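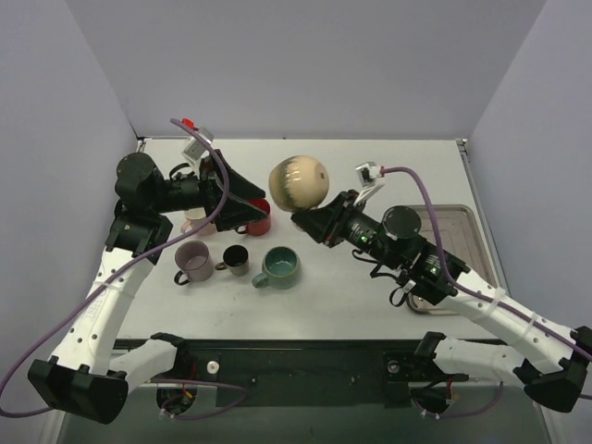
Stolcombe, 18/02/2025

# Two-Arm Club: your questions

I get the same handful of emails every time we open sign-ups, so I've put my answers in one place. I'm Skye Imrie and I run the club with Hok-lam Lu, who knows far more about wiring than I do (send him those questions, please!).

## What are you working on this term?

Clearing a table. We put out mugs, a tray and a ball, and the two arms have to sort out who takes what. The ball is the fun part – one gripper holds it while the other comes in close, and the whole room goes quiet. Mugs are harder than they look, mostly on account of the handles. If a handle is tucked under the other arm, you have to plan a way in before you move anything.

## Do I need to know how to code?

Nope. You'll drive the arms by hand for your first 2 sessions and only then open a laptop. If you can already code, great, but you still start by driving. I was grumpy about that rule when Hok-lam suggested it and now I'd never drop it.

## Why do you use old mugs?

They come from my kitchen and the thrift store, and I like that they don't match. Teams got lazy when every cup was the same shape. With a red one, a teal one and a little black one on the table, you can also just yell "go for the red!" and your partner knows what you mean.

## How big are the teams?

Up to 5 people. Two drive, one calls the moves, and the rest keep the log and reset the table. Everybody swaps, even if you've found the job you love.

## What's the log for?

Every try gets written down, including the ugly ones. Last year's group finished with 2,167 entries, and I still go back to them when a new team gets stuck. Write what you meant to do and what the arm did. "It went weird" doesn't help me much!

## Is there a competition?

Yes, the Perlow Cup in March. You get one table layout you've practiced and one you haven't seen. Entering is optional, and plenty of members just come to tinker.

## What are the house rules?

- Hands stay off the table while the arms are powered.
- Check your cables before you start. A wrist turned too far will tug on them.
- Tie back long hair and take off lanyards.
- Say "moving" out loud before you move.

## Where do you meet?

Room 336 in the Mendonça building. Use the side entrance and come up the stairs – the front doors lock early.

## Can I bring my own gripper design?

Please do! Show Hok-lam the drawing first so he can check that it fits the wrist mount. We'll find you a slot on the printer once he's happy with it.

## I missed the first session. Can I still join?

Sure. Come a little early and I'll pair you with someone who's already driven. Bring a notebook and a snack, and leave the snack by the door.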